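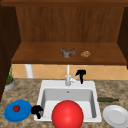 *Simulated kitchen: Biltness, from the Allura test set*

"Do you want the short rulebook or the one I'd like people to read?" she asks, before I've even got my coat off. I say the second one, and she pulls a stapled wad of paper across the desk, most of it covered in pencil.

She looks after test practice at Biltness, a small firm in Zistberg that checks household robot software before anybody lets it near a real worktop. The checking happens in simulated kitchens, 265 of them at the moment, in a set called Allura. I'd come to ask about rules, which I know sounds dry, but I've been using other people's test results for years and I had a few grumbles saved up (quite a lot of grumbles).

I start with the big one. Why do two teams run the same kitchen and report completely different scores?

"Usually they haven't run the same kitchen," she says. "They've run kitchens with the same name. One team moved a plate a bit to the left and forgot to say so."

So rule one in the wad is that a layout gets locked. Once it has a version number, everything stays put, right down to the tomato on the blue plate. If you want the bottle standing up by the sink and it's lying on its side in the locked version, you make a new version and write down what you changed. She's very firm about this, and I get the feeling there has been an argument or two!

I ask about the big red ball, right in front of the basin. Would anyone mark a robot down for touching it?

"Depends what you wrote in the task sheet. If you wrote 'put the tomato on the white plate', you have to say beforehand whether nudging the ball counts as a fault. You can't watch the run and then decide. People do, all the time, and they always decide in their own favour."

I've done that. I tell her so and she laughs, and then she makes me read the page on it anyway. The wording is lovely and plain: name the object, name the place it should end up, name what may be touched, name when the clock stops. It all has to be filed before the first run. Anything filed later goes in a separate table.

Then there's the matter of how many runs. Biltness asks for 3000 per release, spread across the set, and every single one is reported – crashes too. A run where the simulator falls over gets its own column, and if that column grows past 71 the whole batch is done again.

"I had someone on the phone wanting to drop the crashes because they weren't the robot's fault," she says. "Fine, they may not be. Put them in the column and let the reader see."

What about the jump to a real kitchen? I'm a bit of a sceptic here. Granite and tile on a screen look nice enough, but a wet plate is a wet plate.

She agrees much faster than I'd expected. "A simulated pass lets you book time in the real room. It doesn't let you do anything else." The real room belongs to Pesonen, the firm next door, and it has its own rules: one person on the stop button with no other job, arm speed kept low for the first session, and no glass until the second. I asked whether the person on the button could take notes as well. No. Could they hold a coffee? Also no.

The bit I liked best was about wording. Reports must say "in simulation" in the same sentence as the score – footnotes don't count. They sent back 236 drafts under that rule last year, and she reckons the writers hated it at first. "Now they send *me* corrections," she says, sounding rather pleased.

I asked what she'd still like to change. She wants task sheets read by somebody outside the team, preferably somebody who cooks. One of their sheets told the robot to "clear the shelf" and never said where the things should go, and it had been in use for months.

The new edition of the rules is dated 2/2/25, and she let me keep the pencilled copy. Page four has a coffee ring on it, which I'm told was not made in the real room.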